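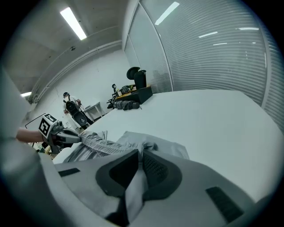
Schwimmpanzer sollen künftig schwimmen: Großes Update für Cabral

6. Dezember 2024

Das Studio Brokby hat die Änderungsliste für das Winterupdate seines Fahrzeugspiels Cabral veröffentlicht. Sie umfasst 491 Einträge, von denen die meisten Spieler vermutlich genau einen lesen werden: Der leichte Schwimmpanzer Droltia wird überarbeitet. Er bekommt ein neues Auftriebsmodell, eine andere Übersetzung und, das dürfte die eigentliche Nachricht sein, die Fähigkeit, einen Fluss zu durchqueren und am anderen Ufer wieder herauszukommen.

Bislang war das Glückssache. Der Droltia steht seit dem Juni im Forschungsbaum und wurde damals als »Meister beider Elemente« angekündigt. Im Wasser drehte er sich bei Gegenströmung gern um die eigene Achse, an Land fuhr er sich wie ein Fahrzeug, das lieber im Wasser wäre. Wer ihn trotzdem ausbaute, lernte die Uferböschungen der Karten sehr gründlich kennen. Im offiziellen Forum gibt es seit dem Sommer einen Sammelthread mit Bildern von Droltias, die mit der Nase im Schilf stecken. Er gilt als einer der freundlicheren Orte der Community.

Mit dem Update rechnet das Spiel die Verdrängung getrennt für Bug und Heck. Das Fahrzeug soll dadurch beim Einfahren nicht mehr wegkippen, sofern der Spieler vorher das Schwallbrett ausklappt. Dafür gibt es eine eigene Taste, die ab Werk mit nichts belegt ist. Das Ausklappen dauert 10 Sekunden und kann nur im Stand erfolgen. Wer unter Feuer ins Wasser will, muss sich also überlegen, wie sehr er das möchte.

Auf dem Wasser erreicht der Panzer eine höhere Geschwindigkeit als bisher, verliert dafür aber die Stabilisierung der Kanone. Brokby begründet das mit den Wellen. Die Wellen gibt es allerdings nur in der höchsten Grafikeinstellung zu sehen, wirken sollen sie in allen. In niedriger Detailstufe schaukelt der Droltia demnach künftig auf einer spiegelglatten Fläche.

An der Bewaffnung ändert sich wenig. Die Standardgranate behält ihre Durchschlagskraft, die Nachladezeit bleibt gleich. Neu ist eine Rauchgranate, die sich auch während der Wasserfahrt verschießen lässt. Auf dem Testserver trieb der Rauch in der Strömung mit, und zwar schneller als das Fahrzeug, das er verbergen sollte. Das Verhalten ist laut Änderungsliste bekannt und wird beobachtet.

Passend zum überarbeiteten Fahrzeug kehrt die Karte Bronimura in die Rotation zurück. Sie war im Herbst entfernt worden, nachdem sich herumgesprochen hatte, dass man vom nördlichen Steinbruch aus beide Brücken und den gegnerischen Startbereich zugleich im Visier hatte. Der Steinbruch ist nun von einer Felskante umgeben. Außerdem wurde der Fluss verbreitert und um zwei flache Furten ergänzt, die auch schwere Panzer passieren können. Dass Schwimmpanzer damit auf der einzigen großen Flusskarte etwas weniger dringend gebraucht werden, kommentiert das Studio nicht.

Wirtschaftlich gibt es ebenfalls Bewegung. Die Reparaturkosten für den Droltia sinken, die Forschung wird etwas günstiger. Wer das Fahrzeug bereits besitzt, erhält 2.000 Werkstattpunkte gutgeschrieben. Eintauschen lassen sie sich gegen Verbrauchsmaterial oder gegen eine Wintertarnung, auf der nach dem ersten Bad die Farbe abblättert. Letzteres ist ausnahmsweise Absicht und wurde von den Grafikern in einem eigenen Beitrag mit erkennbarem Stolz erläutert.

Weitere 334 Punkte der Liste laufen unter der Überschrift »Kleinere Korrekturen«. Darunter fallen verrutschte Aufkleber, ein Kommandant, der in einer bestimmten Luke rückwärts saß, und mehrere Bäume, die Panzergranaten abprallen ließen. Eine Birke auf der Südseite von Bronimura ist davon ausdrücklich ausgenommen. Ihr Eintrag lautet: »Untersuchung läuft.«

Die ersten Reaktionen im Forum fallen gemischt aus. Lob gibt es für das Fahrverhalten, das sich auf dem Testserver spürbar ruhiger anfühlte. Kritisiert wird vor allem die Wartezeit am Ufer. Mehrere Clans fordern, das Schwallbrett auch bei langsamer Fahrt ausklappen zu dürfen, andere halten schon die jetzige Lösung für viel zu großzügig und verweisen auf Handbücher, deren Scans sie in wechselnder Lesbarkeit anhängen. Ein dritter Teil der Spielerschaft möchte den alten Droltia als Sonderfahrzeug behalten, samt Drehwurm.

Auf diesen Wunsch geht Brokby in einem Nachtrag ein. Eine zweite Version sei derzeit nicht geplant, heißt es, das alte Auftriebsmodell bleibe jedoch in den selbst erstellten Gefechten als Option erhalten. Zu finden ist sie im Menü unter »Physik«, »Erweitert«, »Veraltet«.

Das Update soll noch vor den Feiertagen auf die Server kommen, einen genauen Termin nennt das Studio bisher nicht. Bis dahin bleibt der Testserver geöffnet, Zugang haben alle Konten mit mindestens einem ausgebauten leichten Panzer. Der Fortschritt dort wird wie üblich nicht übernommen. Die Wiederholungen älterer Gefechte lassen sich nach der Umstellung nicht mehr abspielen — wer seine schönsten Untergänge aufheben möchte, sollte sie vorher als Video sichern.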